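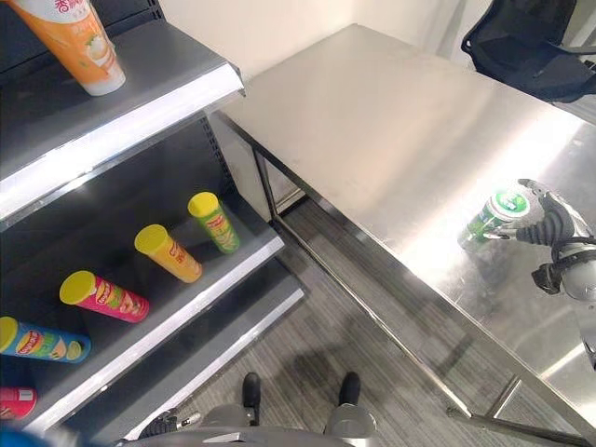

One buyer, Yüksel, wrote under the previous version of this page that the shelf depth was listed but the usable depth behind the front lip was not, and that round cans are ordered by the second number. Both are now in the table text below.

Savden Gondola Shelving, single-sided, gray

Perforated uprights, closed back panel, projecting shelves with a white front lip. For packaged snacks, bottles and boxed goods in small stores and training rooms.

Bay width: 80 cm
Shelf depth, overall: 42 cm
Usable depth behind lip: 40 cm
Shelf finish: dark gray powder coat
Front lip: white, full width of shelf
Upright: slotted on the front face, shelf height adjustable without tools

Loading canisters

Chip canisters can be stored upright or on their sides. Upright storage needs 18 mm of clearance above the lid so the can lifts out over the lip without tilting. Cans laid flat should point the same way, lids together, and should not be stacked on the bare shelf. For stacking, order the Wodside divider set (sold separately, fits all depths). 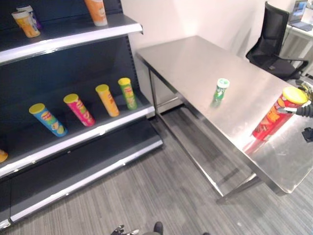

Middle shelf with chip cans, lowest shelf clear. Steel table not included.

The lowest shelf doubles as the base and takes the heaviest stock. Fill it before the upper levels when setting up a new bay. Mixed heights are best kept to the top shelf, where there is no board overhead. Bottles and canisters can share a level if the bottles go toward one end.
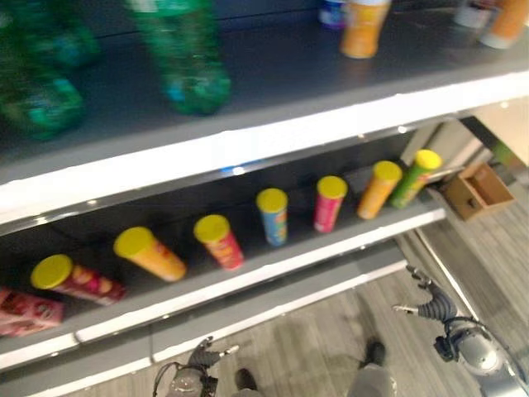 Cartons go at the end of a level, flush with the lip. A price strip can be clipped to the lip at any point along its length and does not reduce the usable depth.

Cleaning: damp cloth, mild detergent. Do not use abrasive pads on the lip.

Add-on bays share one upright with the bay beside them. Order one starter bay per run.

Replacement lips and shelves: order under the Sostedano parts list, gray series. Orders placed in August ship in September.

Page revised 28/04/2019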